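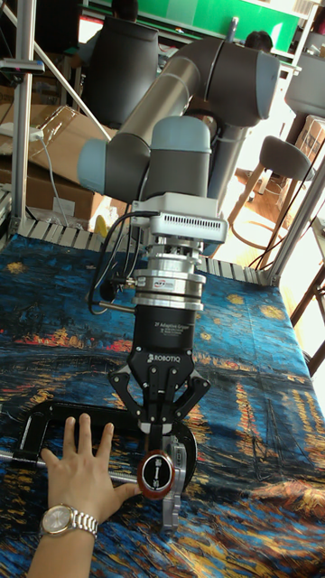

Episode order of Hollow, Season 2, differs between Gorero and the disc release

Keegan Rewi

I am requesting clarification on the correct viewing order for the second season of Hollow. On Gorero, the season opens with "The Salt Road," in which the survivors have already left the harbor settlement. On the disc release from Mahuika, the same episode is placed after "Low Water," in which they decide to leave. The episode summaries on Gorero appear to follow the disc order, so the text under each title does not always match what is played.

I have signed out and back in, and I have removed the season from my saved list and added it again. The order did not change. My household is watching the series for the first time, and I would prefer not to continue until the matter is settled. Please also advise whether the two specials belong inside the season or after it. The catalog number shown for the season is 482, if that is of use.

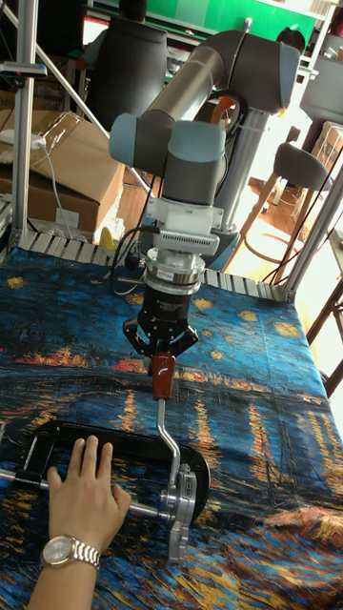
Huia Rakena

The disc order is the intended story order. The Gorero listing follows the order of first broadcast, when "The Salt Road" was moved forward to open the season with a larger episode. The broadcaster added a short recap to cover the gap, and that recap is not included in the streaming version. Catalog number 482 identifies the season as a whole and carries no information about the order of its parts. It may be compared to the dark red handle held by the two-fingered gripper in the picture: the handle is the place where the clamp is taken hold of, and the mechanism sits further down the lever. The order of episodes is stored in a separate listing, and quoting the season number to the service desk will not by itself cause that listing to be reviewed.

For a first viewing, the following order is recommended.

Low Water
The Salt Road
What the Signal Said
Quarantine House
The remaining episodes as listed

The summaries on Gorero were supplied with the disc edition and may be relied upon when they disagree with the position of an episode.
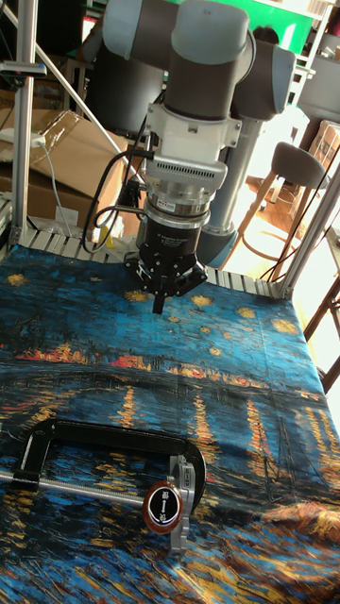

The specials should be watched after the final episode of the season. The first refers openly to the loss of the radio station, and the second takes place during the following winter. Gorero lists both under Extras, where automatic play does not reach them, so they must be selected by hand.

A correction may be requested through the Report a Listing form at the foot of the season page. Please give the title of each affected episode and state which summary appears beneath it.

Clitwood Viewer

Broadcast order is fine. I watched it that way in March and followed it without trouble. The part about the harbor is explained later in any case.

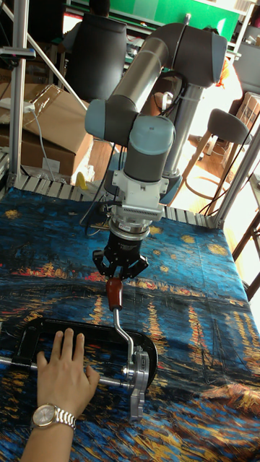 I would add that the subtitles for "Quarantine House" run late on my television. Restarting the episode from the beginning corrects this, but resuming from a saved position does not.

Keegan Rewi

Thank you for the replies. We will follow the disc order and leave the specials until the end. I have submitted the form for "Low Water" and "The Salt Road."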